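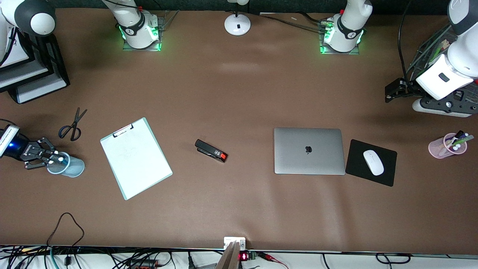

Light-blue cup, brown tabletop.

From: Mahlet Seyoum
To: tufa-houseplants list
Date: November 29, 2023
Subject: Re: [tufa] rooting cuttings in plain water

Hi all,

Sorry for the slow answer, I was away and came home to 273 list messages (you people can talk!).

> I've had my pothos cuttings in a jar since May and they have
> lovely long roots, but every time I move one to soil it sulks
> and drops leaves. Do I just leave them in water forever? Also
> does the jar need to be dark glass?

You can leave them in water for ages, mine sat on the kitchen sill for 7 months and looked fine. But if you want them in soil, go earlier than you think. I move them when the roots are as long as my thumb, and then I keep the mix really damp for the first couple of weeks, way wetter than I'd keep a grown plant. The long-rooted ones sulk for me too.

As for the jar, I wouldn't fuss. Dark glass does slow down the green slime, but I've used clear jars, mugs, plastic cups, whatever is clean. Change the water when it looks cloudy and top it up in between.

One more thing, snip just below a node, that little bump on the stem. I put six in with no node last winter and got six sticks in water. Felt pretty silly!

If anybody wants golden pothos cuttings I have way too many and I'm happy to mail some. Write me off list.

Mahlet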